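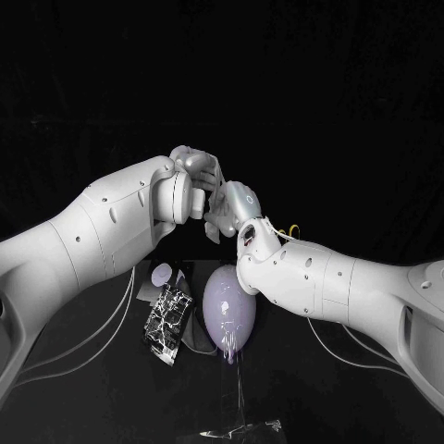

3.2 Gathering the demonstrations

Balloon work was the task family we looked forward to most. A balloon gives under the slightest touch, and the hands have to share a small space with it — a lovely test for a two-armed policy! At our Mendberg site, operators steered both arms through 1,024 episodes, each up to 40 seconds long, between setting up the table in January and closing the set. We kept the clumsy attempts as well, labelled as such, and they taught the model a great deal.

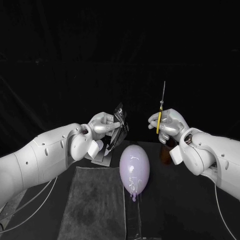
Entili, reading an early draft, asked whether a policy trained on one balloon shape would cope with any other, and suggested we hold some shapes back. We did so: 26 episodes were set aside for testing only.

Thin, flat items turned out to be the richest source of variety. Figure 4 shows the left hand on an upright black plate while the right holds a screwdriver with its tip raised, the balloon taped down between them.

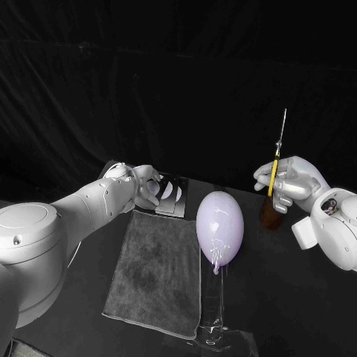
Figure 4. Two-handed work near a balloon. Photo: Temamier project, Stukberg.

Each episode was split into short steps by hand, and roughly 38 step names cover the whole set. We were delighted by how often the same few names came back across tasks, and Section 3.3 puts that overlap to use.

Last updated: Dec 8, 2020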